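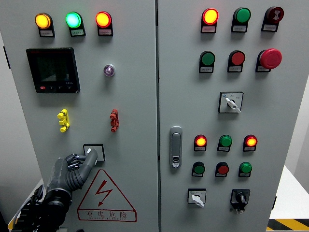

Skoteck Community > Manipulation > Perception and control

Lever state is lost when the finger is on the switch

cbriggs
Posted in May, 9:40 am

Hello all. I work on the control software for a humanoid upper body with a jointed hand. The task is to operate switches on an electrical cabinet with two doors. My planner is Kuvix, the hand driver is Prarkar, and the only vision I use is the head camera.

The approach works well. The index finger comes up from below and reaches the white lever on the left door, the one above the red warning triangle. My problem begins at the moment of contact. The detector has a class for "rotary selector, white lever" and it gives me the angle of the handle. When the finger is against the lever, the angle estimate starts to jump, and sometimes the class changes to "toggle". The behavior tree then believes the switch has moved, and it sends the hand away too early.

What I have tried until now:

1. Low-pass filter on the angle. It makes the jump slower, but the wrong value still arrives.
2. Higher confidence threshold. Then I have no state at all during the press.
3. More training images with the hand inside. I added 296 images. The class is a little more stable, the angle is not.

Do you estimate the state during the contact, or do you wait until the hand has gone away? I would like to stay with one camera if it is possible.

Chiamaka Briggs

dovetail_k
10:15 am

Wait until the hand has gone away. I don't think this is a perception problem. You are asking the camera to measure an object behind a finger.

Freeze the last good angle before contact, do the motion on joint torque, retract, look again. In Kuvix you can put a "hold belief" node around the contact phase and the detector output is ignored inside it. We have run it this way for a long time and I never missed the live angle.

marrow
10:32 am

I disagree with dovetail_k, at least partly. If you freeze the belief and the finger slips off the lever, you learn it only after the full retract. On a panel with an emergency stop on it I want to know sooner than that.

What does the fingertip position say? From forward kinematics you know where the tip is, and the lever can only turn about one axis. If the tip stays on the arc, the lever is probably following. If it leaves the arc, stop.

cbriggs
10:58 am

Thank you both. @marrow, the tip position from Prarkar is good in the free space, but the calibration between head camera and arm has an error of 5 mm at this height. On such a small lever this is a lot. I can put a tolerance on the arc, but then a slip of the same size is invisible to me.

@dovetail_k, I understand the idea. My fear is the same as marrow's.

tseng_user
11:20 am

Which registration are you using? If you detect each control separately in every image, you throw away the best information you have, because the panel is rigid. Fit one plane and one layout to each door, and the occluded switch gets its position from its neighbors. The Tseng layout tool does this. You mark the controls once in a clear view and it keeps the relation between them.

It won't give you the angle of the lever, but it stops the class flipping. A class should not be decided again in each image when the hardware is screwed to a door.

dovetail_k
11:41 am

+1 to that, the class flip is a bug in the pipeline and should be fixed whatever you do about contact. But make one layout per door. A door which is not fully closed is a second plane.

cbriggs
2:05 pm

I have now tried the layout idea. These are my steps, maybe they help the next person who has the same panel problem. Please correct me if something is not good practice.

1. Move the arm out of the view before the reference is taken. I first did it with the hand parked low, and one corner of the left door had a bad fit.

2. Mark the controls per door. On the left I used the square black meter, the yellow and the red terminals and the rotary selector with its handle down. They are far enough from each other to give a stable plane. On the right door there are enough buttons that I could ignore the lit ones. The round parts are more difficult for the detector than I expected: a green lamp and a green button are close to the same thing in one image, so I took the class from my hand-made list.
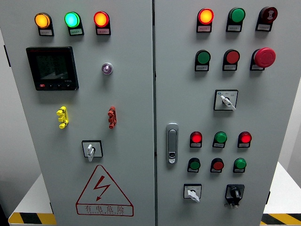
3. Leave the glowing lamps out of the fit. The lit area has a bright center, and the estimated middle was not stable when the exposure changed. I use the black bases and the metal edges.

4. Keep the meter as geometry only. The display is dark, so I cannot read from it if a switching was successful. It would have been too easy.

5. Put the emergency stop and the other mushroom-type button into Kuvix as forbidden volumes, with margin. The emergency stop comes out from the door much more than its neighbors, and a flat panel model does not know this.

After this the class does not flip any more. The angle during contact is still bad, as tseng_user said it would be.

marrow
2:30 pm

Good list. On step 5, I would extend the volume toward the robot as well. The knuckles are what hits things, the fingertip is usually fine.

For the angle: use 2 sources and let them disagree. The arc check with your calibration tolerance, and the finger torque. A lever with detents gives a rise and then a drop in torque when it passes over. With the finger sliding off you often get the drop without the arc motion. Log at 1000 Hz if the driver lets you, the drop is short.

dovetail_k
2:44 pm

Torque drop is not reliable with tendon fingers, friction in the cable looks just like a detent. I would still make the final decision from a clean view after the retract. Use the torque only to abort.

marrow
2:51 pm

"Only to abort" is fine with me. That is most of what I wanted.

cbriggs
4:10 pm

Then I will do it like this: the belief is held during contact, the arc and the torque can only abort, and the new angle is accepted after the retract from a view where the layout fit covers the complete switch plate. If the fit is not complete, the head moves a little and looks again.

One question remains. Does the hold node in Kuvix also block the forbidden volumes from updating? If the head moves while the hand is near the panel, I would like those to follow.

dovetail_k
4:22 pm

It blocks only the topics you list in it. Don't list the layout pose and the volumes will follow. Check your version though, in the older ones the default was to block everything.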